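Delteo opens new tableware and furniture showroom in Karari

KARARI, 2025-12-15 – Delteo, the family company for tables and tableware, is pleased to announce the opening of its new showroom in Karari. The showroom has 400 square metres and it is the first place where customers can see the complete Plonov collection together.

The company was founded by the Vukadinović family as a small repair workshop for kitchen chairs. Today it makes dining tables, benches and bowls for homes and for small restaurants. In the new showroom visitors can compare 12 table models in different colours of wood, and they can order a table in the length which their room needs. Delivery inside the region takes nine weeks.

"Many of our customers were asking us for years where they can touch the wood before they buy," said Bujar Ristić, managing director of Delteo. "A colour on a screen is one thing, and the colour in your own kitchen is another. We wanted to give people a place to sit down, take their time and ask all their questions."

The opening also brings a change in service. Owners of older Delteo tables can book a visit for sanding and oiling, also when the table was bought second-hand. Bookings are made at the showroom counter or by telephone. For this service the company has moved its repair centre into the rear part of the same building.

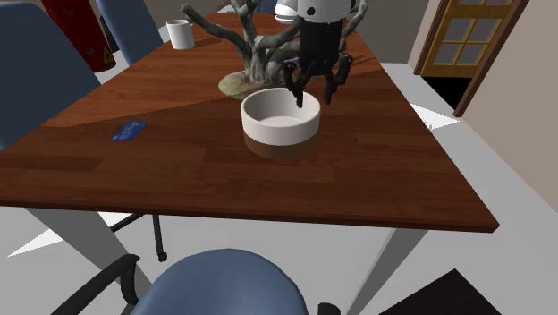
A round white bowl on a wooden table with a reddish-brown top.

A printed catalogue of the Plonov collection is available free of charge in the showroom. The first edition has 1,000 copies. A second edition, with the new garden benches, is planned for June.

The showroom is closed on public holidays. Parking for customers is behind the building, and the entrance is accessible for wheelchairs.

Media contact: Bujar Ristić, Delteo, Karari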